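Cuvolum 卓上引き出しボックス 設置と使い方
4. 引き出しの出し入れ、中身の入れ方
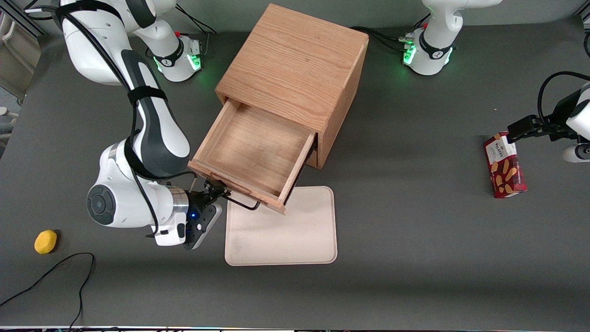
写真:Hedegaard 製品サポート

この章は組み立てが済んでいる前提です。まだの人は3章へ戻ってください。急ぎの人は4-2と4-4だけでも。

4-1 置く前に

1. 天板の上を片付ける。ケーブル類、お菓子の箱、トレーなど、引き出しの通り道にあるものは全部どかす。
2. 乾いた布でテーブルを一拭き。砂粒が残っていると本体の底でこすって、テーブル側に傷がつきます。
3. 本体を置く。引き出しの前板が自分のほうを向くように。斜め置きでも可、ただし前は必ず空ける。
4. 前の空き寸法は400 mm。これより狭いと全開にできません。
5. 四隅を順番に指で押す。カタつくところがあれば付属のフェルト(小)を底の角に1枚。それでもカタつく場合はテーブルのほうを疑う。

注意:持ち運びは本体の底を両手で。取っ手を持ってぶら下げないこと。引き出しだけ抜けて本体が落ちます。

メモ:直射日光の当たる窓際は色が変わりやすい。オーク材なので多少の変化は避けられません。左右で色が違ってきたら、ときどき向きを入れ替えてください。

4-2 引き出しを開ける

1. 片手を天面に軽く置く。空の本体は軽いので、引くと一緒についてきます。
2. 取っ手の真ん中に指をかける。端を持つと斜めに引っかかる。
3. まっすぐ手前へ。最初の少しだけ固いのは正常。
4. 止まったところが全開です。それ以上は引かない。

取っ手は細いワイヤーです。上から押さえつけたり、物を掛けたりしない。曲がったら自分で直さず、取っ手だけ取り寄せてください(部品表は8章)。

注意:ストッパーは木の小片1個だけ。勢いよく引くと乗り越えます。引き出しが落ちて足に当たると痛いです、けっこう。

4-3 引き出しを抜く(掃除、調整のとき)

1. 中身を全部出す。
2. 全開にする。
3. 前側を少し持ち上げながら、さらに手前へ。コツンと手応えがあって外れます。
4. 抜いた引き出しは平らなところへ。前板を下にして立てない。取っ手に重みがかかります。
5. 本体の中をのぞいて、木くずや紙切れがあれば取る。掃除機なら弱で。
6. 戻すときは奥側を先に差し込み、水平にしてから押す。ななめのまま押し込まない。

固くて抜けないとき:湿気で木がふくらんでいる可能性大。部屋の湿度を60%以下にして一晩置く。たいていは翌朝には動きます。動かなければ4-6へ。

4-4 入れるもの、入れないもの

底板は塗装なしの木のままです。直に入れてよいもの、だめなものがあります。

入れてよい
・文房具、メモ、封筒
・個包装のお菓子、ティーバッグ
・巻いてまとめたケーブル(端子は内側に)
・小さい工具。ただし下に布を敷く

だめ
・ぬれたもの、ぬれたふきんで包んだもの
・むき出しの食品
・使用中の充電器、電池のむき出し
・刃物をそのまま

入れる順番
1. 敷紙を使う人は先に敷く。四辺とも少し小さめに切る。ぴったりだと端がめくれて引っかかる。
2. 重いものは奥。手前に集めると、全開のとき本体が前に倒れることがあります。
3. 高さのあるものは寝かせる。前後左右の壁より上に出たら入れすぎ。
4. 箱のまま入れたいときは、先に箱の高さを見る。ビスケットの箱などは立てると入らないので、中の袋だけ移すのが早い。
5. ゆっくり閉めて、途中でこすれる音がしないか確認。音がしたらやり直し。

メモ:細かいもの(クリップ、付せん、消しゴム)は浅いトレーにまとめて、トレーごと入れるか、入らなければ本体の横に置く。Zatauの仕切り板も使えますが別売です。寸法は8章の表で確かめてくだい。

4-5 閉める

1. 引き出しの周りを見る。ケーブルが前板にかかっていないか。
2. 前板の中央を手のひらで押す。取っ手を押さない。
3. 最後の14 mmはゆっくり。指をはさむのはだいたいここ。
4. 前板が本体とそろったら終わり。少し出ているときは奥に何か落ちています。押し込まずに4-3の手順で抜いて取る。

4-6 こんなときは

動きが重い:引き出しを抜いて、底の両脇にろうを薄く塗る。家にあるろうそくで十分。油は使わない(しみになります)。

底に細かいすり傷:使えば付きます。気になるなら目の細かい紙やすりで木目に沿って軽く。木目と直角にかけないこと。

取っ手がぐらつく:引き出しの内側からねじを締める。締めすぎると木が割れるので、止まったところでやめる。

引き出しが左右どちらかに寄る:本体が水平になっていない。4-1の5をもう一度。それでもだめなら中身が片側に寄っています。

木のにおいが強い:開けたまま2、3日。重曹を小皿に入れて中に置いてもよい。

Bistettiの旧型をお使いのかたへ:引き出しの奥行きが違うので、今の引き出しとは入れ替えできません。ストッパーの向きも逆です。抜きかたは旧型の説明書を見てください。

4-7 手入れ

ふだんは乾拭きのみ。汚れたら固くしぼった布で拭いて、すぐ乾いた布。天面の木目に沿って動かす。アルコール、漂白剤は不可。
開けたまま乾かす時間は60分が目安。乾く前に閉めると中にこもって、次に開けるとき固いです。
オイルは年1回、外側だけ。塗るのは乾燥する冬の終わり、3月ごろがやりやすい。引き出しの内側と底には塗らないでください、紙や布に移ります。

次は5章、2台重ねて使うとき。重ねるまえに中身は必ず出しておくこと。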